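Loading and unloading a front loader: what the robot trials taught us about doing it by hand

Household tips, laundry section. Last revised 19 Nov 2022.

Most of the advice on this page comes out of a laundry study run at Pladstead, where a robot was taught to load and empty a front-loading washing machine by copying people. Yayra Darko and Adeel Afridi ran the trials and Kulsoom Pirzada did the scoring. I kept the household notes, and the tips are mine where they go beyond what was measured.

A robot is a good test of a household routine. It has no habits, it doesn't feel a sock slipping, and if an instruction is vague it fails in the same place every time. Several things I had done for years without thinking turned out to matter a good deal.

How the trials were done

People did the job first, guiding the arm through it, and each go was recorded from start to finish. The finished set held 3000 recordings. A policy was trained on them, which then had to do the job without help. Each change to the routine was tested over 30 runs with the old method and 30 with the new one, using the same mixed load of towels, shirts and small items. A run counted as a success only if everything ended up where it should be and the door could be closed without catching anything.

The first version of the routine was simply "take the washing out". It did badly. The later versions broke the work into stages, and those stages are what follow.

Before you start

Open the door as far as it will go. A half-open door swings back against your arm, and it was the commonest cause of a failed run in the early weeks.

Clear the floor in front of the machine. Anything you have to step round or reach over will make you drop things. Put the basket down before you open the door, on the side away from the hinge, with its rim lower than the door opening. You can then draw the washing out and let it fall. Lifting a wet towel up and over a high rim is hard on the wrists and was hard on the arm too.

Stand slightly to one side. We had assumed that square on would be best, but from the front your own hand hides the back of the drum. From a corner you can see past it.

Emptying the drum

Start with whatever is nearest the opening and pull it straight towards you. Do not reach for the back first. The robot's worst tangles came from going in deep and dragging a buried sleeve out through everything else.

Take hold of large items near the middle. A towel gripped by its corner comes out as a long rope and brings two shirts with it.

If something resists, let go and turn the drum a quarter turn by hand. This was the single most useful change in the study. Adding the quarter turn took the routine from the weakest we tested to one we could leave running. Rizwan Memon suggested it after watching his mother do it, and she gets a line of thanks in the report. 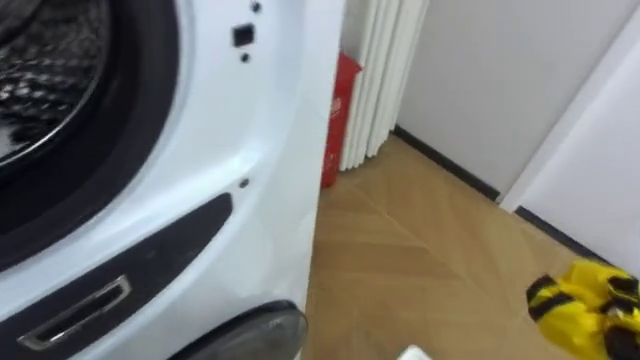 Check the fold of the rubber seal last, once the drum looks clear. Run two fingers along the bottom of it from left to right. Small socks, hair grips and coins collect there, and they are easy to miss because the seal is dark and so are most socks. In one batch of trials the count came up short in 37 runs, and the seal was the first place Kulsoom told everyone to look.

Then turn the drum one full turn and look at the top. Thin, wet things cling to the metal – handkerchiefs and tights especially – and will stay up there until the next wash.

Loading

Put small things in first and large things after. When it was done the other way round the small items sat at the front and fell into the seal as the door was closed.

Drop each item in loosely. Pushing a bundle in saves a few seconds and costs them again at the other end. Shake out anything that has been balled up, and undo sleeves that are inside out before they go near the machine.

Leave a hand's width of space at the top of the drum. Our robot could not judge this from the weight, and neither can I, but both of us can do it by putting a hand in flat above the load.

Before closing, go round the opening once by eye. Look at the lower edge longest. If cloth is lying across the seal, push it in towards the drum with the back of the hand. Close the door slowly until it meets the seal, then press firmly on the latch side. Pressing in the middle sometimes left it looking shut when it had not caught.

What did not help

Coloured tape on the basket rim. Areeba Sial was sure it would help the cameras find the basket. It made no difference that we could measure.

A faster arm. Quick pulls threw socks on the floor.

Sorting while unloading. We tried having shirts and towels go to two baskets. Each decision at the drum added a chance to drop something, and it was better to empty the lot and sort on a table. I have changed to this at home.

Looking after the machine

Wipe the seal dry after the last load of the day and leave the door ajar. Use a plain cloth. The Clukier cleaning spray we had in the workshop left a film, and I went back to water with a little vinegar on the cloth, rinsed off afterwards.

Clean the filter once a month. Put a shallow tray and an old towel down first if you have a wooden floor, and mop up any drips straight away.

Check that the machine stands level. Press on opposite top corners in turn and adjust the feet if it rocks.

Limits of the results

We used a single make of basket and one kind of load. Duvets were left out altogether, as were delicate things in net bags. The group at Hekville repeated the emptying stage in June with a top loader and found that the quarter turn was no use to them, as you would expect, though starting with the nearest item still was.

The Minhas folding trials used washing from the same loads and are written up on the airing and folding page.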